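Learning to pour from 2,000 tries

Drerno, the bench robot project at Riltness, has a new result, and it's a fun one! The team wanted a two-armed robot that could handle glass and powders without a custom fixture for every step. Clear glass is hard on cameras, and fine grains stick, clump and bounce in ways that are a pain to simulate.

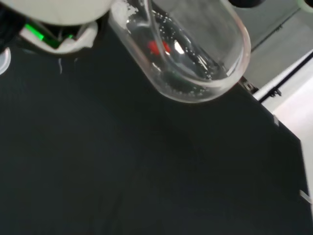 So they skipped the simulator. The new method, called Pruver, learns from people guiding the arms by hand, then trains a second, smaller model on nothing but the wrist views. The first model plans the whole task and the small one makes the last fine corrections near the glass. Training used 2,000 guided runs, split over 9 tasks, and most of the gain was already there at 1,000.
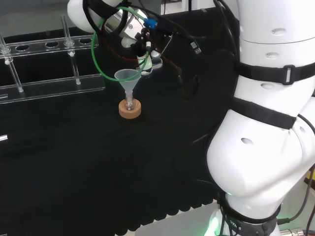
Transfers are where the two-model split pays off most. Earlier versions did well at picking things up and then fell apart at the moment of lining up, usually a few millimeters to one side. A funnel with its stem in a small test tube, held upright in a cork ring, is just the sort of target that used to cause trouble - everything is see-through and it doesn't take much of a bump to tip it. 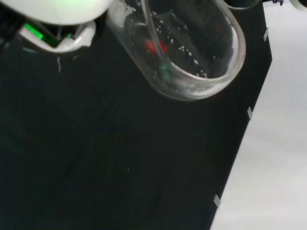
Residue is still the open problem. Pruver has no good sense of when a container is empty enough, and it tends to quit early. With little white particles spread along the inner wall of a glass, the model has to decide whether to keep going, and right now it's close to guessing. The Chiang lab is working on a fix that adds sound from the wrist, and we can't wait to hear how that goes (sorry). Code and training data are due out in March.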